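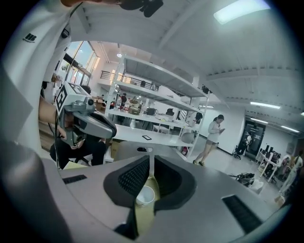 October, workshop notebook, Rosalie Kaufmann

Heating rig, second bench. Carried on with the boiler that came back from the Lurken flats. Complaint on the ticket is loss of pressure overnight and a banging noise when the hot tap is run. Kwan-ho had it on the rig before me and left a note saying the pressure relief valve was passing. I changed the valve and the washer. Filled to 1.2 bar cold and left it isolated over lunch. Back to 0.9 by the time I looked, so the valve was not the whole story.

Checked the expansion vessel next. No air at the Schrader valve, only a dribble of brown water, so the diaphragm has gone. We had one Firel vessel of the right size in the cage. Fitted it and pumped it to 0.75 bar with the water side drained. The flexible hose was stiff and I replaced that too. Old one is in the scrap bin if anyone wants to cut it open.

14.30. Refilled and vented. Ran it up on heating, pump on speed two. Pressure rose from 1.2 to 1.5 and stayed there. No drips at the relief pipe.

The banging is a separate fault. It only does it on hot water, a few seconds after the burner lights. Took out the plate heat exchanger and got a good cupful of black sludge from the heating side. Flushed it both ways with the hose, then left it circulating in descaler for 20 minutes. Flow through it is better but I would not call it clear. Sânziana reckons these are not worth cleaning twice and I agree. A new one from Zetedska is on order, Li-hua has the order number. Put the old one back in for now so the rig can be used.

Flow sensor: cleaned the turbine, it had a bit of PTFE tape round the spindle. Now reads 10 litres a minute with the tap fully open, which matches the bucket test.

Inlet filter was fine. Gas pressure not touched today, Mieczysław to check it when the new plate is in. Please don't alter the gas valve before then.

Other things

The small Yang circulator off the underfloor job has now done over 900 hours on the endurance loop. Bearing noise no worse than at 400. Leave it running.

Thermometer clip number two reads high against the other one. I have put tape on it. Use the other until it has been checked.

We are nearly out of half-inch fibre washers and there is no inhibitor left. Both added to the list on the door.

To do
Fit new plate when it arrives, new O-rings with it
Repeat hot water run and listen for the banging
Leave at 1.2 bar overnight and write down the morning reading before anyone lights it
Ask Lurken whether the system was flushed when the radiators were changed, and if there is a magnetic filter on the return
Dirty descaler is in the blue drum, still needs neutralising

17.10. Rig off, gas isolated, water isolated. Gauge at 1.2 after cooling.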